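November 17, 2020
Hundano sim bench, kitchen tasks

Well, it was one of those days where you sit down meaning to tidy up one little thing and look up to find your tea has gone cold twice. The upper arm let its wrist joint drift again on the Skilach kitchen, on run 39 of the overnight batch, and this time the controller carried on as if all was well. By the end of the run the joint was 19 degrees away from where it had been told to be, and the fault flag never came up at all. I'm fond of this controller, but that isn't good enough for anything we mean to put on the real arms.

I loaded the kitchen again with both arms in it and the little white sphere on the marble, and worked close to the counter by the faucet, which is where the drift likes to start.
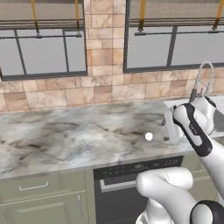
Hailu wrote back that the drift bothers them much less than the missing flag, and wanted to know whether the watchdog was even running after the Drarkier update. A fair question! It was running, bless it, but the update had put the limit back to its default, so wide that you could swing the wrist halfway to the window before it said a word.

I've set the limit back to 2 degrees and started the batch over, all 204 runs. Still no idea why the joint drifts in the first place (my money is on the gravity term, but I've lost that bet before). Please keep the new settings off the hardware until I've read through the logs.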